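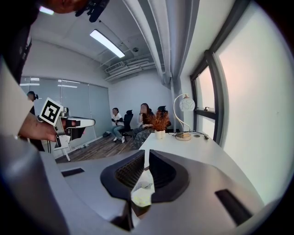 Two of the black office chairs, both taken.

Small office on Ranirau's second floor keeps its chairs, for now

The smallest room at Brostano will stay a shared workroom through August, ending a debate that produced more email than the room has square feet. Tenants had proposed turning it into storage. Ivana Quiroga, who manages the building, turned them down in a note sent at 7 a.m.

"We have plenty of places to put boxes," she wrote. "We have very few places to put people."

The room's assets are modest: frosted glass down one wall, a tall window and a white table that has become home to whatever gets left on it. Quiroga has set aside $1000 for improvements. The potted plant will not be replaced, despite a petition with 10 signatures. Its leaves are orange-brown, and opinion is divided on whether that is the plan. 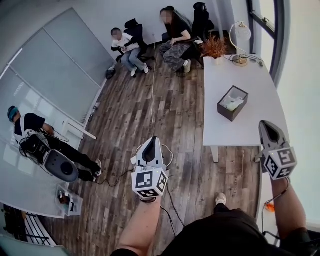

The white table, with tissues, lamp, plant and the cables in question.

Wolta, the tenant next door, has offered to sort out the cables around the desk lamp. No date has been set. The room closes at 7 p.m.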